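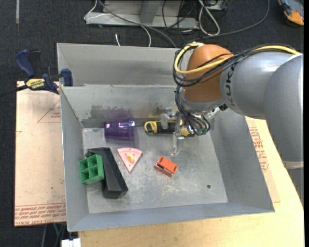 Witow Sorting Bins - Frequently Asked Questions

How big a mix can one bin take?
Bigger than most people expect! Cups, tools, toy pieces, odd-shaped bits of plastic - tip them in together and sort later. We do suggest a limit of 200 small items, so you can still see the floor of the bin.

Why are the walls sloped?
So things slide back to the middle where you can reach them. It's our favourite part of the design.

My bin is getting scratched. Is it worn out?
Not at all. Bare grey metal picks up scuffs and pale marks from the first week, and they're only on the surface. If you see flaking, rub it back with a fine pad and wipe it down.

Will it mark my table?
It can, especially on light-coloured wood. A felt mat from Rivby fits underneath nicely.

What goes in first?
Heavy things like hand tools, along the back. Cups and other light plastic can go on top, or lie on their sides if they like to roll.

Can I get one in colour?
We'd love that too! The Allent range comes in 2 colours from January.

How long does delivery take?
Allow 7 working days. Larger orders ship from our Robles warehouse and we'll email you a date.

Can I return it?
Yes, scratched or not, as long as the rims aren't bent.

Last updated September 24, 2026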